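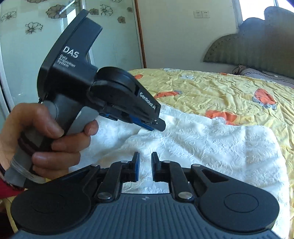

一、课题来源

本报告是“居住空间与日常家务”课程的小组作业,小组成员为 Firdevs Demirtaş、Tarık Uysal 和 Domingo Urrutia,指导教师为 Amparo Cantero。题目定为“学生宿舍铺床流程的整理与改进”,调查地点是 Hendbridge 宿舍楼。

选铺床这个题目,起因是宿舍管理处每学期都要检查内务,而新生手册里关于床铺的内容只有一句“保持平整”。怎样算平整,先铺哪一层,毯子要不要掖进床垫下面,手册都没有写。

二、调查方法

我们在宿舍楼内发放问卷 349 份,收回有效问卷 200 份。问卷共八题,涉及铺床频率、所用寝具、花费时间和最麻烦的一步。之后从愿意参加的同学中选出 34 人,请他们在自己的房间里按平时的习惯铺一次床,由一名组员计时,另一名组员记录动作顺序。

计时从掀开毯子开始,到本人表示“铺好了”为止。中途接电话、找东西的时间不扣除。Tarık 曾提出扣除,讨论后没有采用,原因是平时铺床也会被打断。

三、主要结果

1. 毯子是最费时间的一层。床单和枕头的处理顺序比较一致,毯子则各有各的做法。有人先对齐床头再往下拉,有人从中间抖开,也有人只拉平朝外的一侧。

2. 白色、表面有纹理的毯子容易显出折痕和歪斜。纹理本身可以当作参照线,但在记录中只有少数人利用了这一点,多数人靠床沿来判断正不正。

3. 靠墙的床比两侧留空的床难铺。靠墙一侧手伸不进去,毯子常在那里堆成一团,要跪到床上才能拉开,而跪过的地方又要重新抹平。

4. 毯子尺寸偏大时,多出的部分往往堆在床尾。问卷中有同学写道:“床尾那一堆我从来不管,反正被桌子挡住。”

四、建议流程

根据记录,我们整理出下面的顺序,适用于单人床加一条毯子的情况。

(1)把枕头和零碎物品全部移开,放到椅子上。
(2)拉平床单,先处理靠墙一侧。
(3)将毯子对折,折线对准床的中线放下,再向两边展开。
(4)捏住毯子的一角向外拉,每次只拉一角,四角依次进行。
(5)用手掌从中间往外抹,不要来回抹。
(6)床尾多余部分向下折一次,压在床垫下。
(7)放回枕头。

第(3)步由 Firdevs 提出。她在家里铺双人床时一直这样做,我们试过以后觉得单人床也合适,靠墙的一侧尤其省力。

五、问题与不足

参加计时的同学知道旁边有人记录,动作可能比平时认真,所以时间数据只作参考,没有列入正文。问卷第六题的选项有重叠,“毯子不平”和“毯子歪”被很多人同时勾选,统计时只好合并。

另外,我们没有比较不同厚度的毯子。Gönül Türkmen 老师在中期检查时提到,厚毯子拉角容易移位,薄毯子容易起皱,两者也许需要不同的做法。这一部分留待下学期补充。

六、分工

问卷设计与发放:Domingo Urrutia
计时与动作记录:Tarık Uysal、Firdevs Demirtaş
报告撰写:全体组员

提交日期:2018年2月23日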